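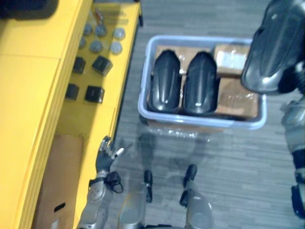
Gray knobs in two rows, black blocks underneath.

4 min read

Mar 8, 2026

Back from the Schubert at ten past eleven, too awake to sleep and too annoyed to read, so I'm writing this at the kitchen table with toast.

Four people today asked me if the slow movement was "the one from the Gidix ad." Four, before I'd even taken my coat off. Yes, it is. It's the Andante con moto from the E flat trio, and it was the one from other things before that, and before any of them it was a piece of music by a man with a year left to live. I didn't say this. I said yes, that's the one, and they looked pleased, and went in.

I want to set down what I think about this while I'm still cross, because Adom will talk me around by tomorrow.

Adom's view is that the ad sold us the house. He has the numbers and he read them to me twice in the lobby. The hall at Bondiritz seats 504. In January, for the Haydn and the Ravel, we had 177 in. Tonight, 471. He said it as if he were laying down a winning hand. I asked him how many of those came for the ad and he said, well, you can't know, but obviously. Obviously! We also changed the start time, dropped the price for students, and had a pianist people have heard of around here. And it rained in January, hard, the whole night. I'm not saying the ad did nothing. I'm saying he wanted it to be the ad before he ever looked at the box office.

Then there's what happened in the room. They played the first movement really well, I thought. Sena Darko has the habit of leaning on the piano part when the strings get shy, and she didn't need to tonight, since the strings weren't shy at all. The cello had that dry, close sound I like. And I could feel the people around me waiting for it to be over. Then the second movement began, the little tramping figure in the piano, the cello tune on top, and a sort of happy sigh went through my row. The woman to my left took her husband's hand. Fine. Lovely. About two minutes on, when the thing gets going and turns loud and frightening (the ad stops well before that), she let go of it again and looked at her program.

So what did she hear? I keep coming back to this. The ad has taught her that the tune means a family driving home in the snow. Nothing wrong with a family in the snow. But then Schubert does something horrible with the tune and she's got nowhere to put it. The picture ran out and the music kept going.

Theophilus Annan wrote the program note and I had high hopes, because he can write when he wants to. He opens with the ad. He spends a whole paragraph on the ad! Then there's the story that the tune comes from a Swedish song Schubert heard someone sing, told fairly enough, and then a page of what I can only call weather: bleak, wintry, frozen, a lonely walker. Where in the score is the snow, please? It's a walking pace in C minor. You could walk to the bank in it. I'm sure half of what I think I hear in there was put there by notes like his that I read when I was nineteen, and I can't get it out now.

That's the part that bothers me, if I'm fair. I'm no cleaner than the woman next to me. I first got to know this piece from a Batau record my uncle owned, a cheap one, with a painting of bare trees on the front. I must have looked at those trees for hours. So I got my winter from a record sleeve and she got hers from a phone company, and I've been going around all evening feeling superior about it.

Still, I don't buy the idea that any way in is a good way in. Crisóforo said that at the interval, very grandly, with his mouth full. "They come for the tune and they stay for the finale." Well, I counted on him to say it and I also watched the side door. People left after the slow movement. Not a crowd, but I don't remember people leaving in the middle of the Ravel. And the finale is long, I'll admit that, even with the usual cut, and they played it without. The tune comes back in the finale, and that's the whole point of the evening as far as I'm concerned. The ones who had gone off to beat the parking line missed their own song.

Balthasar Holzer, who hates everything, liked it. He thought the scherzo was too quick. I thought it was the only scherzo I've heard this year that didn't sound like a duty. We argued about that all the way to the tram and it was the best talk I had all day, because neither of us mentioned phones.

Other things, so I don't forget them. The page turner was late on one turn in the finale and Sena just kept going from memory. The encore was a short piece I didn't know, announced too softly to catch. Ask her. The radiator on the left side still knocks, and always in the quiet bits. I've written to the hall about it and had back one of those letters that thanks you for your passion.

Next one is the Korletey quartet, and Adom is already asking whether there's "anything in it people would know." He wants the 90 seats at the back opened with a cheap ticket and a poster that says As Heard In something. I asked, heard in what? He said he'd find it. I believe him — he'll find it, there's always something, somebody has stuck every slow movement ever written under a sofa sale or a sad movie. I told him I'd want to see the poster before it goes to print. He said of course, in the voice he uses when it has already gone.

I put the old Batau record on when I got in, low, second side only. It's scratched right where the cello comes back. The playing isn't as good as tonight's. I listened with the sleeve face down on the couch to see if it made any difference and I had the trees anyway.

Toast's gone cold. Call Sena about the encore. Return Theophilus's umbrella, and say something about the note that is kind and also true — the bit on the Swedish song, probably.

6 comments
14 shares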